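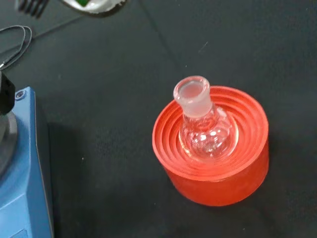 The blackest black in the woods

Home Features Makers Walks Food Back issues Subscribe

For centuries, almost everything that mattered was written down with the help of a tiny wasp. Our writer goes looking for oak galls, and comes home with stained fingers and a new obsession.

If you have ever walked under an oak in November and kicked up something like a brown marble, you have already met the main ingredient of European handwriting. Pick it up. It weighs almost nothing, and if you look closely there is often a neat round hole in one side where the tenant got out.

I must have walked past thousands of these things as a child. I threw them at my brother. I had no idea that people once paid good money for them, shipped them across seas and fought over the price, all because of what they do when you crush them, soak them in water and add a pinch of iron salt. They turn black. And the black gets blacker as you watch, which is the part that had me hooked within a minute of seeing it done.

The person who showed me was Lucyna Krawczyk, who makes ink in Sirnell, a village with one pub, a very good bakery and more oak trees than it knows what to do with. She runs courses from autumn through to spring, and sells a small range of bottled inks under the name Kubiak, her grandmother's surname. There are 11 colours at the moment. She would like there to be fewer, because she keeps getting distracted from the one she loves best.

"People want the pinks and the greens, and I like them too, I'm not a snob," she told me as we pulled our boots on. "But iron gall is the one that does something. You write with it and it's still going, it's still changing on the paper when you've gone to bed."

We were out of the door by eight in the morning with a canvas bag each. Her wood belongs to a farm on the far side of the Bultia, a brown, quick little river that you cross on a footbridge with a handrail on one side only. She has permission to gather what has fallen and what she can reach, and she is strict about leaving any gall that hasn't got a hole in it. No hole means somebody is still at home.

The somebody is a gall wasp, small and dark and nothing like the stripy bullies that ruin picnics. She lays her egg in a bud, and the tree grows a hard round case around it. The grub inside gets a larder and a bedroom in one. Botanists have been working on exactly how the insect persuades the oak to do this for a very long time, and I find it cheering that there is still plenty to work out.

What matters to an ink maker is that the tree packs the case with tannin, the same family of stuff that makes strong tea grip your teeth. The best galls for the job came from further south and east, and the old recipes often ask for Aleppo galls by name. Ours are weaker. You just use more of them, and you get a nice walk.

I was slow at first. I kept picking up acorn cups and bits of mud. Then my eyes got the hang of it, the way they do with mushrooms or sea glass, and suddenly there were galls everywhere, on the path, in the bracken, lined up along the bare twigs over our heads. We stayed out far longer than we needed to. My bag was still half empty when we turned back, but Lucyna said that was plenty for a beginner and then gave me most of hers.

A recipe with room in it

Old ink recipes are a joy to read. They turn up in household books between the cures for coughs and the instructions for keeping a ham, and no two agree. Some want rainwater. Some want white wine or stale beer. One that Lucyna has pinned up by the sink says to leave the galls in the sun for as long as you have patience, which is my favourite cooking time ever printed.

The bones of it stay the same, though. You crush the galls and soak them, strain off the brown liquor, and stir in iron sulphate, which used to be called copperas or green vitriol. Then you add gum arabic, the hardened sap of acacia trees, so that the ink has some body and clings to the nib and doesn't run off the page like dishwater.

I was allowed to do the crushing. Wrap the galls in an old tea towel first, or you will be finding bits of them behind the cooker for weeks. A hammer works well, and a rolling pin works nearly as well and is kinder to the table. They break with a dry, papery crack, and inside they are the colour of a digestive biscuit.

My batch soaked while we had soup. Lucyna likes to give hers three weeks in a jar with a loose lid, and doesn't mind if a bit of mould grows on top – some of the old makers wanted it there, and it may help the tannins break down into something that makes a darker ink. For a course she cheats, and has a jar ready from last time, like they do on television.

Then came the iron. She had dissolved it in water and it was a pale green, pretty, rather like a weak mint cordial (please don't drink it). I poured. The brown liquor went a murky purple-grey at the edges, then darker, and then there was a cloud rolling about in the jar that you could not see through at all. I said something unprintable. Lucyna grinned. She must have watched that happen to hundreds of people and she still bends down to get her eyes level with the glass.

Even so, the ink looks thin when you first write with it. My name came out a wishy-washy grey, and I thought I had got something wrong. I went off to rinse the strainer. When I got back the letters had darkened, and by the time I left for the train they were a proper, deep, slightly purple black. Air does it. The iron takes up oxygen and the colour settles into the fibres of the paper, and after that you can run the sheet under the tap and the words will stay put. 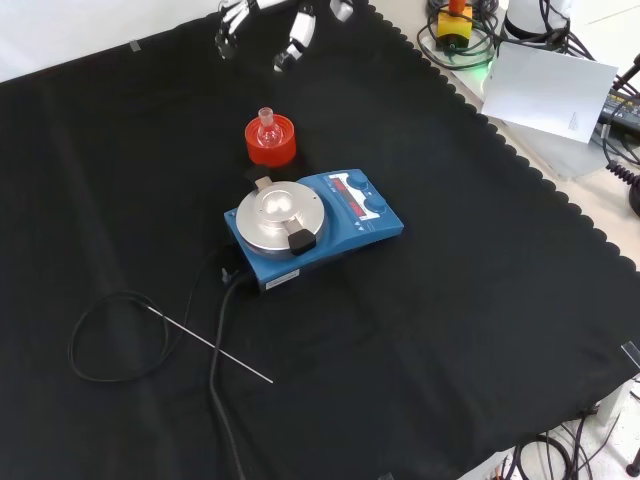
What the archive knows

There is a catch, and if you want to see it you need to go to Lesico, 20 miles down the line, where the old customs building now holds the papers of the river trade. There are 4,000 letters in the collection, nearly all of them written in iron gall ink, and the reading room will bring them up for anyone who books ahead and washes their hands.

I went for a morning and was the last to leave. There are orders for rope, complaints about rope, and apologies for the rope. There is a son asking his father for money in beautiful handwriting, and then again in slightly worse handwriting. Some of the pages are as crisp as if they had been written last week. Others have gone a soft, rusty brown, and that warm colour we all think of as "old writing" was very often black to begin with.

And a few are eating themselves. Too much iron or too much acid in the mix, a damp cupboard for a century or so, and the ink slowly burns its way through the sheet. On the worst letter I saw, whole words had dropped out and left word-shaped holes. You could have laid it over a clean page and read it like a stencil. It was terrible and I couldn't stop looking at it.

Conservators have ways of slowing this down now, and the archive keeps its shelves cool and steady. But it explains why modern makers fuss over their proportions. Lucyna keeps her iron low. She writes out a line from every batch on the same kind of paper, notes the recipe next to it and puts it away in a drawer, and every so often she gets the whole lot out and has a look. Her oldest lines are holding up beautifully. Her third-ever batch is not, and she is rather fond of it.

Trying it at home

You can do this in a kitchen with things you mostly own already, and I would urge anyone with a wood nearby to have a go. Keep a pan and a spoon for ink only, and don't let them drift back among the cooking things. Iron sulphate is sold in garden centres as a lawn treatment, but get the purer kind from an art supplier if you can, wear gloves, and store it well away from children and pets. It stains stone worktops, wooden worktops, grouting, shirts and dogs.

Use a dip pen. Iron gall ink made the old way has no business inside a fountain pen, where it will clog and then corrode things you can't reach. A plain steel nib in a wooden holder costs less than a sandwich. It will rust in the end, so wipe it when you stop, and treat yourself to a new one now and then.

Start with a handful of galls in a jam jar of rainwater. If oaks are scarce where you live, black tea will give you a thin but perfectly real ink, and so will walnut husks, pomegranate skins or alder cones. Alder cones are the ones I'm playing with at the moment. They make a grey with a bit of green in it, like the sea on a flat day, and I have been writing all my shopping lists with it.

A clove or two dropped in the bottle helps keep mould off and makes your letters smell faintly of Christmas. My mother rang to ask about it after the first one arrived. She has since asked for a bottle, and I have had to explain that it won't be ready for a while, as the galls are still soaking on the windowsill and I'm under instructions to leave them be.

Courses at the Kubiak workshop in Sirnell run from October to March. Bring an apron and a packed lunch. The reading room at Lesico is open to all by appointment.

We use cookies to remember your settings and to see which pages people read. Accept all Manage choices

Contact us Advertise Privacy Copyright the publishers, all rights reserved Back to top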